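The Hole on the Left

Triresholm, September

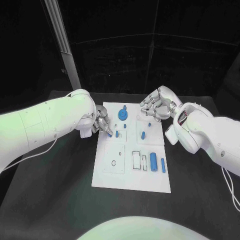 The board at the start of a run, left hand on the small peg.

"It's going to drop it," I said, and I was so happy.

You have to understand what the spring had been like. All the way through it the hands had failed in a way that taught us nothing. They'd go for a peg, miss by a whisker, close on air and carry the air very carefully across to the hole. The policy was sure of itself the whole time. We had plots of how sure it was. I had one stuck over the kettle with a magnet shaped like a prawn.

The Hunari method was meant to fix that, and on paper it was gorgeous. You stop asking the hand where the peg is. You ask it how surprised it is, at every joint, at every moment, and you let it move to be surprised less. My supervisor called it the flinch. I wrote it up under a longer name for the grant and went on calling it the flinch everywhere else, including once in front of the dean.

So there we were, late, with the heating off because the building thinks everyone goes home. I had my good cardigan on over my bad one. Run 226 was loaded. The left hand went down to the square plate, pinched the small blue peg and lifted, and I could see on the force trace that it had it crooked. One fingertip was doing all the work.

That was when I said it was going to drop it.

It didn't drop it. It stopped. The trace went up in a lovely spike, all three finger joints at once, and then the hand did something I had never written a line of code for. It lowered the peg until the bottom just kissed the plate, and leaned on it. Pushed, gently, the way you straighten a pen by pressing the end against a desk. The peg came upright between the fingers and the trace went flat as a lake.

I made a noise. My labmate took her headphones off.

"Again," she said, when I'd shown her the recording, and then she pulled a stool over and didn't go home either.

We ran it again. We ran it with the grip spoiled on purpose, and with the plate nudged, and with the lights down. It leaned the peg on the plate. When we took the plate away it leaned the peg on the board. When we swapped hands the right one had the trick too, and it used a cylinder standing close by instead, which was so cheeky that we both yelled. It missed some. It missed 8 in a row with the thin rod, and I wrote every one of them down with nearly as much joy as the others, because each miss had a shape now. You could put your finger on the trace and say there, that's where it stopped believing its own fingers.

By about 3 in the morning we were eating crackers off the back of a Stamatopoulos preprint and arguing over whether leaning counted as tool use. She said a table isn't a tool. I said tell that to anybody who's ever opened a bottle on one.

"What's it want with the hole on the left?" she asked.

I hadn't noticed. In the last few runs, after seating the peg, the hand had been drifting out over the big hole and waiting there. There was no part for it in the task. I scrolled back through the traces and there it was, a tiny hump of surprise, each time the hand passed over.

"It hasn't got a story for it," I said. "It's got one for everything else on the board."

She looked at me, and then at the clock, and pulled the Ceratano box out from under the bench. It was full of odd pegs from a project before our time, most of them the wrong size for anything. She started laying them out on a tea towel in order of thickness.

"Load the next one," she said.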